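What a Bare Table Taught Me About Wood

214 shares | 37 comments

I spent most of September thinking about tabletops. It started when my neighbor Noémie Chan ran her hand over my old pine kitchen table and said, very kindly, that it looked tired. It did! So I went shopping, and I learned fast that I had no idea what I wanted – only that I wanted it brown.

Medium brown, to be exact. Pale wood shows every coffee ring in my house, and the really dark stuff shows every crumb. The middle of the range forgives you. It also does something lovely under a ceiling light, where one patch goes soft and shiny and the rest stays quiet.

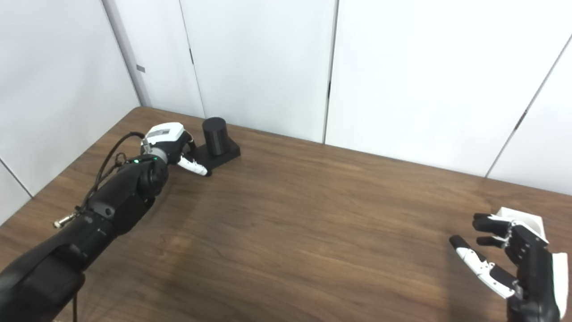

Bleddyn Llewellyn, who has been refinishing furniture in Prustside for longer than I've been buying it, told me to look at the grain before I looked at the price. "Get down low and see which way it runs," he said, so there I was, crouching in showrooms with my purse on my head (almost). Long streaks that travel the length of a table make it feel bigger. Busy swirls make a small room feel busier.

He also talked me out of clutter. I had a fruit bowl, a candle, a stack of mail and two sets of placemats all fighting over the same board. Now I keep one dark, simple object out and let the wood do the talking. White walls help too, and my dining nook got a fresh coat the same week.
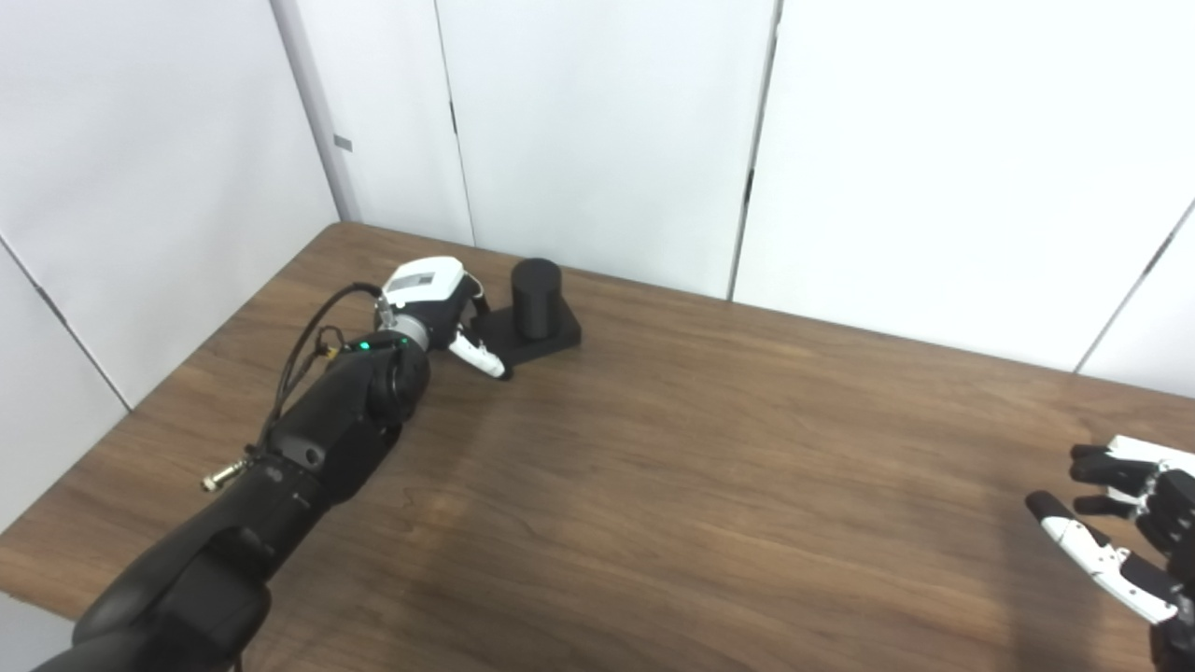 Walnut-like grain, with wavy streaks of tan and darker brown, against white wall panels.

I ended up with a secondhand table from Lemieux, three scratches and all. Bleddyn wants to sand them out. I've told him he can have it for a weekend in the spring, as long as he brings me something to eat on in the meantime.

37 comments | Share this story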